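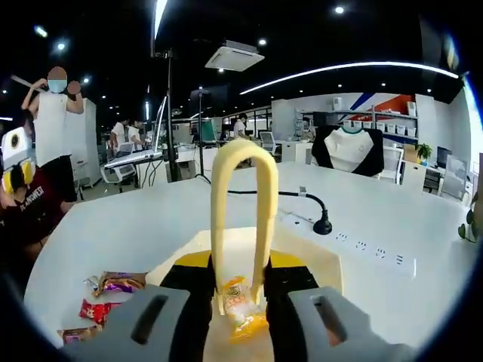

Snack Wrappers and the Shared Table
Filed under: Student Projects, Materials and Waste

Our group set out to test a claim we kept hearing: that small snack packets make a shared worktable messier than one big bag would. I doubted it from the start, and I still do.

The table is white, with a power strip set into the top, and people leave everything on it. On the day we chose for our notes, that meant purple and red wrappers, a translucent packet with orange and yellow printing, a yellow foam strip and a black cable running across the surface. Is that a snack problem? The cable bothered me more than the wrappers did.

Rami Harb kept the log through December and ended up with 200 entries. He thinks they prove the case. I think they prove that he wrote down wrappers and skipped the cables, because the form we borrowed from the Masberg project had no line for cables. We never ran a week with big bags only, so there is nothing to compare against.

The Qaisi method says to sort litter by color. We tried it. Purple was easy. Red and brownish red caused two arguments and we gave up.

If another group repeats this, change the form first and log everything left on the table, food or otherwise.

Contact the project office | Back to top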